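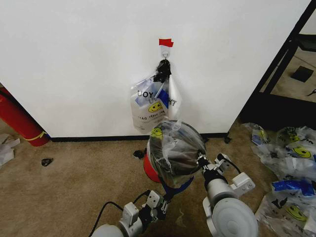

How does a robot learn to do a job? You may have heard that it "teaches itself". Be a bit suspicious when you hear that. Most of the time a person did the job first, over and over, by moving the robot's arms from somewhere else. This is called remote control, or teleoperation if you like long words. The person moves their hands, the robot's grippers copy them, and a computer saves every movement. Take a round tub in a clear plastic bag, held between two grippers. You could pick that up without thinking. For a robot it is awkward, as thin plastic bends and slides and you can see straight through it.

Can't you just show it once?

No. At a workshop called Keltine, Carleen Whitelaw spent most of September showing one robot one bagging job. She did it 547 times. She threw away 127 of those goes, as they were too clumsy to be worth copying. Her fastest go took 20 seconds. Try putting a tub in a bag yourself and see who wins.

What about showing it by hand?

Some robots let you hold the arm and push it where it should go, a bit like helping a toddler with a spoon. It feels easier. The trouble is that your own hands and sleeves can get in the way of the robot's cameras, and then the robot learns from pictures with you in them.

So does it understand the job?

I don't think so. It has found a pattern in what Carleen did. Change the bag for a stiff paper one and it may get stuck, even though you would hardly notice the difference.

Questions to ask when you see a clever robot in a video

Is a person steering it, just out of sight?
Has the video been speeded up?
How many goes went wrong before this one?
Would it still work in your kitchen?

If the people who made the video won't say, you are allowed to wonder why.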